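Curnon (flooring configurator)

Curnon is a browser-based program for planning and previewing wood and wood-look flooring. It lets a user lay out a room, choose a plank or tile format, apply a surface finish and see the result as a shaded 3D view. The program is developed by Kiltach, a software company that also sells cutting and estimating tools to flooring retailers. Curnon is used mainly by showroom staff, interior designers and small installation firms.

Overview

The program runs in a standard desktop browser and does not need a plug-in. A project begins with a floor plan, which can be drawn by hand on a grid or imported as a vector file. Walls, doorways, columns and fixed cabinets are entered as closed shapes. Curnon treats everything inside the outer wall line and outside the fixed shapes as floor area.

Once the plan is closed, the user picks a material from the library. Each material entry holds a set of surface scans, a list of available plank sizes, an edge profile and a gloss value. The program fills the room with planks according to a laying pattern and draws the finished floor from a movable viewpoint. Changes to the plan are carried over to the 3D view without a separate rendering step.

History

Curnon grew out of an in-house viewer that Kiltach had written for its estimating product. The viewer could show only a single repeated texture, and dealers complained that large rooms looked like wallpaper. Vitória Simões, then the lead graphics programmer, replaced the repeated image with a system that treated every plank as a separate object with its own section of wood grain. The new viewer was first shown to dealers in April and was released as a separate product later the same year.

Early versions required a Windows installation. The move to the browser meant rewriting the drawing code, and several functions were left out of the first browser release, among them stair nosings and curved borders. Stair nosings returned in version 2. Curved borders are still available only in the older desktop edition, which is no longer sold but can be downloaded by existing license holders.

Material library

The library that ships with the program contains nearly 1000 surfaces. Most are oak, ash, maple and walnut in different grades and finishes, with smaller groups of bamboo, cork and printed vinyl. Dealers can add their own materials by uploading scans and filling in a data sheet.

Each surface is stored as four image layers: base color, relief, gloss and a mask that marks knots and other strong features. The mask is used during layout. When two neighboring planks would show the same knot, the program shifts the section taken from one of them. If the scan is too short to allow this, the plank is mirrored, and a small warning symbol appears in the material panel.

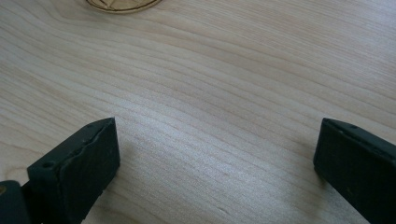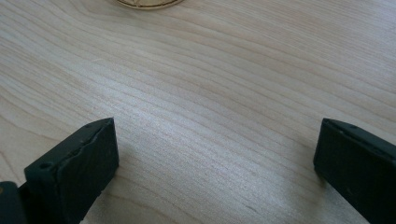 Pale wood grain at close range.

Grain direction is fixed to the long side of the plank by default. It can be turned for parquet panels and for end-grain blocks. Light surfaces with weak contrast are harder to match than dark ones, as small differences in white balance between scans become visible when planks lie side by side. Curnon corrects for this by comparing the average color of all scans in a set and pulling each one toward the middle value. The correction can be switched off for rustic grades, where uneven color is wanted.

Laying patterns

The standard edition offers six patterns: random offset, regular offset, herringbone, chevron, basket weave and ladder. Random offset includes a setting for the minimum distance between end joints in adjoining rows. The starting wall and the direction of laying can be changed at any time, and the cut list is updated with each change.

The cut list shows full planks, cut planks and waste. It can be exported as a table or sent to the estimating program. Expansion gaps at the walls are subtracted from the floor area before the list is made.

Lighting and display

The 3D view uses one main light for the sun and a soft fill light for the sky. Users can set the compass direction of the room and the time of day, which affects how gloss and relief appear near windows. Ceiling lamps can be placed on the plan but do not cast shadows in the browser version.

On slower computers, the program lowers the resolution of planks that are far from the viewpoint. Saved still images are always drawn at full resolution.

File formats and related software

Projects are saved in a compressed format of the program's own. Finished rooms can be exported as a 3D model for use in general modeling software, although the gloss layer is lost in some of these formats. A converter named Clerex, supplied with the dealer edition, reads older desktop projects and rewrites them for the browser version. Patterns with curved borders are converted to straight ones.

Nwankwo is a companion program for tablets. It opens Curnon projects for viewing and lets the user swap materials on site, but it cannot edit the floor plan. Material changes made on a tablet are saved as a separate variant and appear in the project list under the original room.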